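Gololano says anyone can teach a robot by hand in 20 minutes. A thread from someone who has been at it since the start of December.
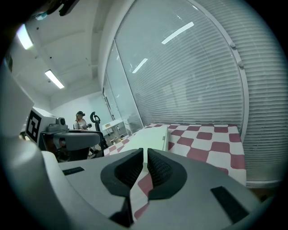

Darach

1/ Two ways in. You hold the gripper yourself, or you put on the VR headset and drive with a controller. Both get sold as "natural." My wrist disagrees.

2/ Our task is a white box on a checkered tablecloth. One box. The plan calls for 751 demos of it.

3/ We have 123. I threw out 95 of those for hesitating, and I was the one hesitating.

4/ Leser's pitch is that more demos fix everything. More of my bad habits, sure.

5/ Show me the same policy on a plain table with the blinds open. Then I'll read the press release.

6/ Back at it after the holidays. Still want to see the failure videos, Gololano.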